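18 avril 2019

Bon, les cartons. Il fallait bien que ça arrive, le déménagement pour Norcombe approche et j'ai passé la matinée à écrire « cuisine » au marqueur sur des boîtes qui contiennent tout sauf de la cuisine. Borislav Matić (le monsieur de chez Wistero, la boîte de location) me réclame 400 euros de caution pour la camionnette ! J'ai dit oui d'une toute petite voix. Ensuite je suis retournée m'occuper du linge, au moins c'est gratuit.

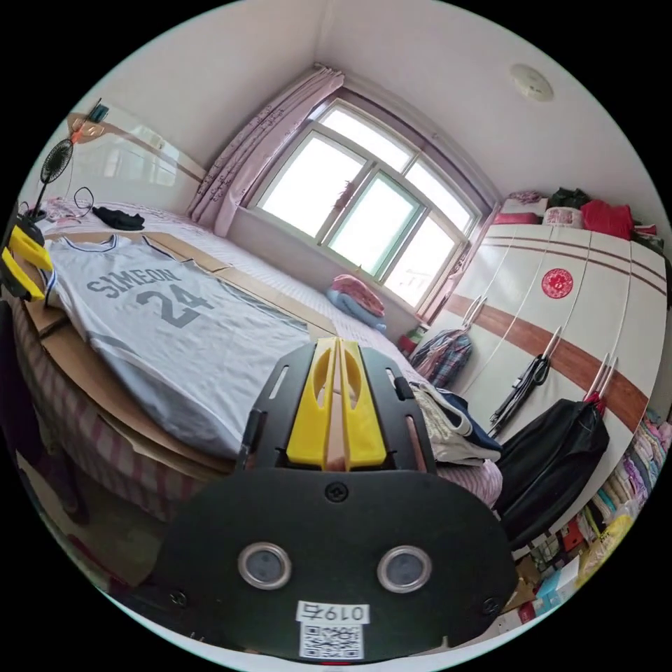 Midi, chez Doina

Doina Babić m'a fait sa soupe à l'oseille et on a parlé pendant deux heures de l'appartement de la rue Shehu, que je quitte, et de celui de Norcombe, que je connais à peine. Je l'ai visité en octobre, il faisait nuit à cinq heures et l'agent cherchait l'interrupteur. Je me rappelle un couloir très long et une odeur de peinture. Doina trouve que je suis folle de partir si loin de la boulangerie. Elle a un peu raison, le pain aux noix va me manquer plus que certains collègues.

Elle me donne son étagère, celle que je lorgne depuis toujours, et je n'ai même pas fait semblant de refuser. Il me faudra 2 personnes pour la descendre, l'escalier tourne.

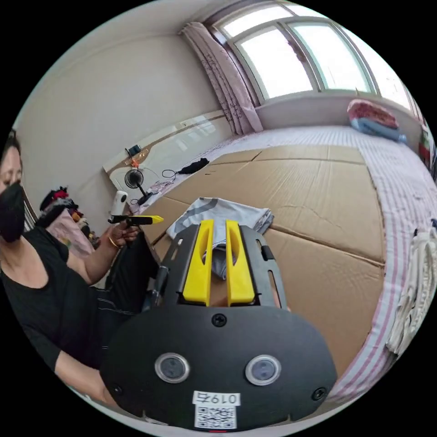 Après-midi, les papiers

J'ai résilié l'électricité. Vingt minutes de petite musique, puis une dame adorable qui m'a demandé mon relevé de compteur, que je n'avais évidemment pas noté. Je suis descendue au sous-sol en chaussettes, remontée, redescendue pour le deuxième chiffre (les heures creuses, quelle invention). J'ai aussi retrouvé un bon d'achat Ullura de 100 euros, périmé depuis l'automne. J'ai failli pleurer. Puis j'ai mangé une tablette entière de chocolat et ça allait mieux.
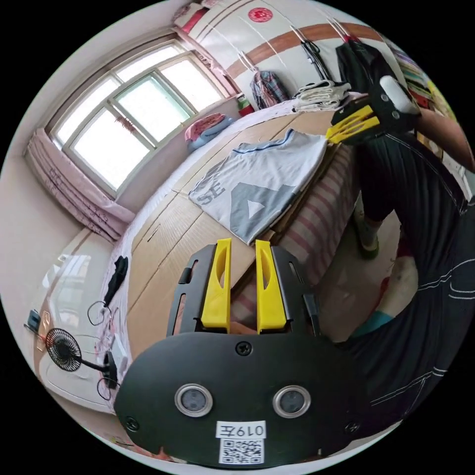
T-shirt gris clair, col bleu.

Le soir j'ai essayé de faire le tri dans les livres. Grosse erreur ! J'en ai ouvert un « juste pour voir » et je me suis retrouvée assise par terre jusqu'à la nuit, avec trois volumes dans le sac à donner et tous les autres revenus sur la pile à garder. Maman a appelé, elle veut venir aider, elle veut surtout choisir les rideaux.

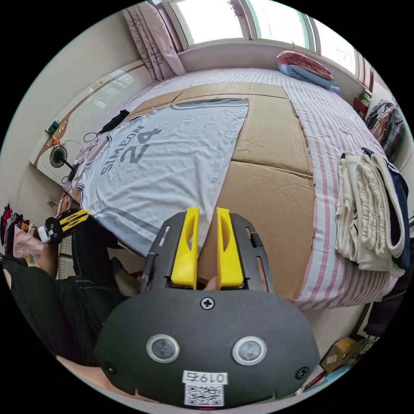
Est-ce que je rends la camionnette le soir même ?
Le lendemain avant dix heures, c'est ce que Borislav a noté sur le contrat, et je garde les clés pour la nuit.

Demain, la vaisselle. Penser à demander des vieux journaux à Doina.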